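September, a bit before ten at night

What a day! I'm writing this in bed at the guest house in Grestgate with my boots drying on the radiator and a mug of tea balanced on the Bible drawer, and I want to get it all down before I fall asleep on the pen.

The Conneely marker is real. I had half given up on it. The leaflet from the library puts it "on the old drovers' road, left side going north", and I walked that stretch twice in the spring and found nothing but nettles and a very cross sheep. The trouble is that the road was moved. The present lane swings east of the ford, and the old one goes straight on through a field gate and up behind a line of hawthorns, where you can still feel the camber under the grass if you walk slowly. I walked slowly. And there it was, leaning back into the bank like somebody having a rest, with moss all down its north face.

It's a squat thing, up to my hip, with a flat front and a rounded top. The lettering is much better than I'd dared hope. GERERO 6 on the left side, GRESTGATE 2 on the right, and low down on the front, nearly in the turf, the number 269. I lay on my stomach to be sure of the last figure. I'd been expecting a date, but it's far too low and too small for that, and I think it must be the road trust's own number for the stone. If they were numbered from the Rarnar end then there's a whole run of them I haven't even begun to look for, which made me laugh out loud in an empty field.

The 2 to Grestgate is a bit generous, by the way. I paced it back to the market cross and it came out well over. Perhaps they measured to the old toll house at the bottom of the hill, which would take a fair bit off. I must look up where the toll house stood. There's meant to be a plaque on the chemist's, but I went past it with my mind on soup and never looked up.

Lunch was the soup (leek, very good, bread a bit tired) and then I spread myself out at the table by the window and wrote up the grid reference and the walking directions while they were fresh. The woman at the next table asked if I was a surveyor. I said no, I just like milestones, and she said her grandfather used to sharpen his knife on one. I should have asked which one! I only thought of it when she'd gone, and I was cross with myself all the way up the high street.
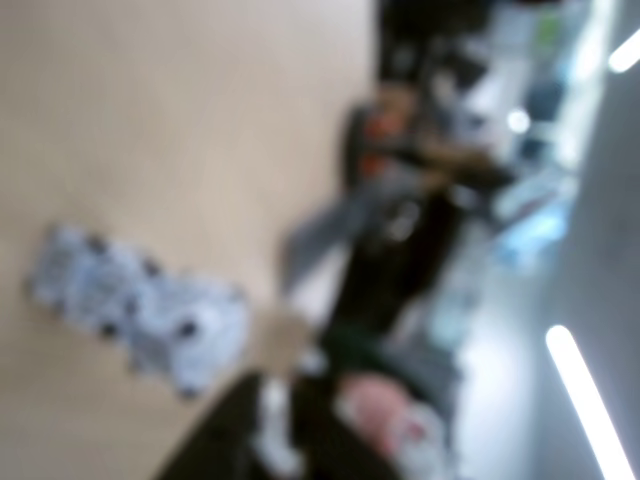 *Table, Grestgate.*

The afternoon was for the bridge. There's a proper modern board there, the sloping sort with a map under plastic, and it's rather good on the flood. The water came up over the parapet in a single night and carried off the mill, the mill cottage and 27 sheep. I love that somebody counted the sheep. The board is quieter about the road, and it calls the drovers' route "an ancient track", a phrase that always makes me want to write a letter. It was a turnpike, it had a trust and a toll and numbered stones, and I have now had my nose against one of them.

The level line cut into the bridge pier is still there if you go down the steps on the downstream side. It was well above my head. I stood under it for ages with the river making its small polite noise over the stones and tried to imagine it all the way up there, and couldn't really.

Then the chapel at the top of the town, which was locked, and the war memorial, which has a new kerb round it and some very nice rosemary. I copied the inscription on the back into the green notebook. The front is already in the county list, but the back never seems to get copied.

My left heel has gone again. Must get the thicker socks out.

Tomorrow, if it's dry, the Rarnar end. There's a bus at half past eight and a bridleway that follows the old line for most of the way - the map shows MS in tiny letters in one spot, just past the quarry, and then nothing at all for miles. I'm going to look in every hedge. I've packed the soft brush and the tape measure and I'm leaving the big camera here, it only bangs on my hip going over stiles.

Things to do when I get home: send the position of 269 to the county list with the note about the gate, look for the trust's minute books, find out about the toll house, write back to the library and tell them their leaflet is right if you use the right road.

Rain on the window now. The radiator has just gone off with a clank and the boots are still damp inside, so I'll stuff them with the newspaper and turn in.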